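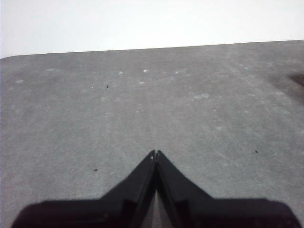
Bench surface: felt, foam board or fabric mat?

tgeerts
Posts: 60

I need to replace the covering on a work table in the sorting room. Mostly small parts, some paper labels, occasional glue. The old covering was a glossy white laminate and the overhead lights made it unpleasant to look at after an hour. I want a matte medium gray, one piece, no seams in the working area.

Candidates so far:

Pressed wool felt, 3 mm, glued down
Foam board, taped at the corners
A woven mat, cut to size, laid loose

Budget is not the main issue. Flatness and cleaning are. Opinions?

laur_h
Posts: 2,496

Rule out foam board first. It dents under a fingernail and the dents stay. Within a month you will have a surface full of small craters and every screw will roll into one. It is fine for a backdrop and bad for a bench.

Felt is good if the work is dry. You mentioned glue. How occasional is occasional?

tgeerts
Posts: 60

Twice a week, PVA, small amounts. I can put a scrap sheet under it.

laur_h
Posts: 2,496

You can, but you won't every time. PVA in wool felt leaves a hard spot that you have to cut out. I would go with the mat.

fpeixoto
Posts: 8

Disagree about the mat laid loose. We had one from Trastora on a packing table and it crept toward the front edge every time somebody leaned on it. By afternoon it overhung enough to catch a sleeve. Glued felt has stayed put on the same table for two years. It does collect lint, and light lint on gray shows more than I expected. A stiff brush takes it off.

laur_h
Posts: 2,496

Creep is a backing problem. Get one with a rubberized back, or run double-sided tape along the front edge only. If you tape all four sides and the mat grows in the summer, it bubbles in the middle.

nogueira_f
Posts: 4,000

Round the corners, whichever you choose. A square corner lifts first on every material mentioned here. A radius of 20 mm is enough. Trace a jar lid, cut with a fresh blade, several light passes instead of one heavy one.

On color: medium gray is correct for mixed light and dark parts. Go much darker and you lose black plastic pieces. Go much lighter and you lose the labels. Ask for a physical sample. The "medium gray" in the Duritz catalog was close to charcoal when it reached me.

tgeerts
Posts: 60

Good point on the sample. Does the shade hold across the sheet? My window is on the right side and I would prefer not to see the surface as two colors.

nogueira_f
Posts: 4,000

It will read slightly lighter toward the window regardless. Matte reduces it. Felt with a visible nap makes it worse, as the fibers lie in one direction and the shade changes when you brush them. Get a dense, fine-grained one and brush it the same way each time.

jcoelho
Posts: 212

Has anyone tried felt over foam board? Felt on top for grip, board under it for flatness. I did this on a drawing table with spray adhesive.

laur_h
Posts: 2,496

Then you have the denting of one and the glue spots of the other.

jcoelho
Posts: 212

A drawing table takes less abuse than a sorting bench, granted. Mine has not dented so far. I would use 6 mm MDF under it if I did it again.

fpeixoto
Posts: 8

MDF under felt works. Seal the edges or they swell when you wipe the table down.

tgeerts
Posts: 60

Decision for now: rubber-backed woven mat, corners cut to 20 mm, tape along the front only. I have asked for samples from Trastora and Magalhães in two grays each. The glue work moves to a separate tray.

laur_h
Posts: 2,496

Let it lie flat for a day before cutting. They arrive rolled and the ends curl.

tgeerts
Posts: 60

Noted. Samples are due in June. I will post which gray I kept.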